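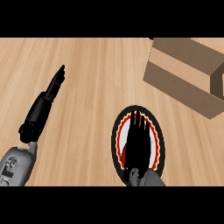
My grandmother's kitchen table came out of the Ruotsalainen boarding house in Wevley when the place closed its doors, and for most of my childhood I thought every family ate at a table with room for a dozen and only five people sitting at it. It took up the whole kitchen. You had to turn sideways to get to the stove, and in February, when the oven had been going all afternoon and the windows were fogged over, there was nowhere in the world I would rather have been. What I remember best is the grain. A pale tan tabletop with fine darker lines running on a slant, and a honey-colored streak here and there among them, still makes me want to put my hand flat on it and wait for somebody to bring me toast.

I have been thinking about big tables lately, partly because I had to find a home for that one, and partly because so many people I know have been getting rid of theirs. A kitchen gets redone, an island goes in with four stools along one side, and the old table goes down to the basement to hold paint cans. I understand it. Stools are handy, and a person eating cereal at seven in the morning doesn't need much elbow room. But you can't see anybody's face when you're all lined up on one side like birds on a wire, and I do like to see faces when I eat.

Wevley used to be a table town, in its way. The Sutatero furniture works stood on the river side of the tracks, and at its busiest it had 63 people on the payroll, turning out kitchen tables, church benches and a kind of folding card table that never did fold quite right (we had two of them, and I have the scar on my thumb). The plant has been gone a long time now, but the tables are all over the county. People will flip up the cloth at a potluck to show you the maker's stamp, and then of course you have to hear where it came from and who refinished it and what color it was before, which is usually green.

The best place to see a lot of them together is the Fandach, the old dance hall out on the lake road, where they set up the spring supper. There are seats for 100, though more than that will squeeze in if there's pie. The tables don't match and they aren't all the same height, so a long row of them has little steps in it, and the gravy has to be passed with some care – I have seen a grown man wear it home. I've sat beside strangers there and known all about their knees by dessert.

As for how to look after an old table, I can only tell you what was done in our house. Wipe it with a damp cloth, then a dry one. Wax it twice a year. Put something under the hot dish. Let the children do their homework on it, and if one of them presses too hard with the pencil and leaves a long-division problem in the wood forever, well, ours has one of those, and the answer is wrong.

The table is at my niece's now. It went through her front door with the legs off and 60 years of crumbs falling out of the joints, and she has put it under the window where the light comes in sideways. She asked me if I thought it was too big for the room. I told her yes, it was, and then we sat down and had our coffee.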